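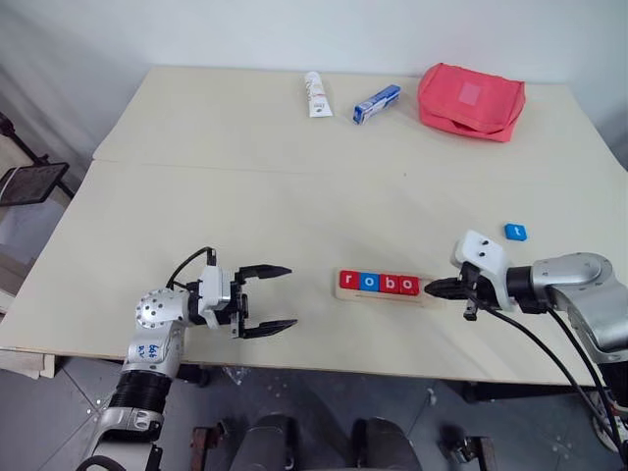

Wuvotham Gripper Kit for Two-Arm Cells: Review After a Season of Use

We bought the Wuvotham kit in October to replace the grippers on the bench cell at Bosemthorpe. The price was $617 for the pair, shipping included. For that you get two grippers with fingers and pads fitted, two white wrist brackets, the small cameras that go with them, the cables and a bag of fasteners. You supply the arms, the tools and the patience.

I look after the cell with Xolani Gumede. He did the left arm and I did the right, so between us we have made most of the mistakes the kit allows.

Mounting

The bracket goes on the wrist first and the gripper goes on the bracket. The printed guide covers this in a single page, and the drawing on it shows the bracket from the side you never see once the arm is bolted down. Read the version on the maker's site. It has better drawings and it gives the tightening order.

The holes lined up on both of our arms. One screw on the right side was tight from the start, and I backed it out twice before it ran in clean. Do not force it. Replacement brackets are sold separately but ours took three weeks to come when we ordered a spare.

Allow a full afternoon for each arm the first time. The second one goes faster.

Cables

This is the weak part of the kit. The cable on the left arm makes a loop from the top of the gripper mount back to the joint, and as long as you leave that loop loose it gives no trouble. Xolani set his by bending the wrist to both ends of its travel before he fixed anything, and he has not touched it again.

On the right arm I let the cables hang down past the front edge of the table. It works for slow bench moves. I would not leave it that way for anything with a wide sweep, and I have had to go back and reroute one of them after it rubbed on the table edge. A few clips in the box would have solved this. There are none, so buy a bag when you order.

Fingers and pads

The fingers are dark, with angled tips and a crosshatched pad on the inner face. The pads are the reason to buy this kit. Our old Szalai fingers were smooth, and small blocks turned in them as soon as the wrist tilted. The crosshatch holds a block by its sides without needing much force.

We check grip with lettered tiles and a wooden tray. The tray gets r, o, b, o, and the last tile, a blue t, starts out on the tabletop with the right end of the tray left open for it. It is a good check because the tile has to come up square, turn and go down close to its neighbor. A big soft item such as a fabric pouch will forgive a bad grip, and a tile will not.

Before any closing move we stop with the fingers open over the tile and look at the wrist camera view.

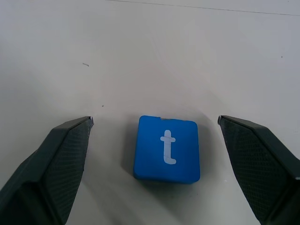

What I want to know at that point is whether the gap on each side is close to even. If one finger is nearer, it touches first and pushes the tile along the table before the other arrives. A small difference does no harm. If it is large, I correct the arm position and leave the gripper alone. The maker's guide suggests shifting the zero point of the gripper, and I think that is bad advice, as it only hides an error in the arm.

The wrist camera is good enough for this job. You can read the letter and you can see the texture of the pads. It is also good enough to show every bit of lint on the table, so wipe the surface before you start. A speck under a tile is enough to make it rock.

Upkeep

We clean the pads every 100 picks with a dry brush. The crosshatch fills up with dust over time and the grip goes off slowly, so it is easy to miss. The guide says a damp cloth is fine. I found it left fluff in the pattern and went back to the brush.

Check the bracket screws at the same time. Ours loosened slightly in the first week on the left arm and have stayed put after that. We also write on the joint housings in blue marker when we need to keep track of a part. It looks untidy and it saves a lot of digging through the notebook.

Calibration

The software that comes with the kit is called Kindura. It runs the open and close limits and not much else. Set the limits with the gripper clear of the table, jaws pointing sideways, and keep the other arm parked with its fingers closed while you do it. Kindura treats both grippers as one device until you give them separate names, and I once opened the wrong one right next to the tray. Name them left and right before anything else.

The limits are saved when you press the button and not before. If you close the program without saving you start over.

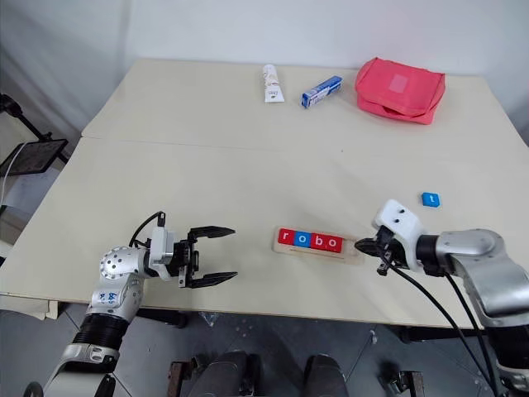

Who it suits

If you have a two-arm bench setup and handle small, hard objects, the kit is worth the money. The grippers are solid, the pads are very good and the cameras do what they need to do. If you mostly handle bags and soft packs, cheaper fingers will serve you as well.

I would mark it down for the cable routing, the thin printed guide and the wait for spare brackets. We are keeping both grippers on the cell, and a second set of pads is on order.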